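March
Olga Bettencourt

Notes for the Lumstead library talk – keep it under the hour, leave time for questions

Start with the water bill story. Opened it at breakfast, thought they'd sent me the neighbor's. Same house, same two people, and the usage had doubled. Wait for the groan. Then ask who has read their own meter this year. Hands up. Don't tease anyone.

So – what tonight is. Finding leaks in an old house without tearing it up. I'm not a plumber, say that early. I ran the billing desk at Trondbridge for years and talked to a lot of upset people on the phone.

Meter test first. Everything off. Ice maker too, people forget the ice maker. Write down the number, go to bed, don't flush. Read it again at 6 a.m. If it moved, water went somewhere.

Mine moved 55 gallons. Pause there.

Do the math out loud for them, slowly. One night, then a month of nights. Somebody always wants to argue about units – cubic feet vs gallons – tell them to look at the face of the meter, it's printed on it. Move on.
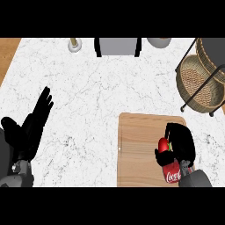
Toilets next. Food coloring in the tank, wait, look in the bowl. Color in the bowl means the flapper is bad. Cheap part. Take the old one to the store with you in a bag, they are not all the same size whatever the package says. I bought the wrong one twice.

Filipa Macedo's house on Dramberg Road – she said ok to use this. Three toilets, all three running. Her quarter came to 2,702 gallons over what she normally uses. She'd been blaming the garden hose all summer and yelling at the kids about it. Pause for laugh.

Outside line. Harder. Shut the valve where the pipe comes into the house and check the meter again. Still moving = leak is between street and house, and in most towns that part is yours to pay for. People get mad here. Let them. Dont get pulled into the town council thing.

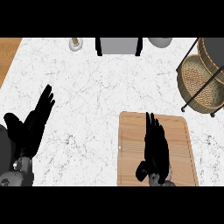 Signs in the yard: one strip of grass greener than the rest, soft ground in a dry week. Mention the Ďurica place, the whole front walk sank before they called anyone. Pipe went in when the house did, 79 years in the ground.

Shutoff valve. Very important, slow down. Find it tonight. Turn it a little each way, twice a year, or it siezes up. If it's already stuck do NOT force it – call somebody. Tie a tag on it so the babysitter can find it.

Handout is the chart for meter readings, back table. Extra pencils.

If short on time skip pressure, go straight to how to ask for a bill adjustment: call, be polite, have both readings and the repair receipt in your hand. Ask for the form by name – leak adjustment request. Some towns only give you one, so fix everything before you send it in.

Questions. Repeat each one into the mic, back row can't hear. Water softeners will come up – yes, they can run all night, check the timer.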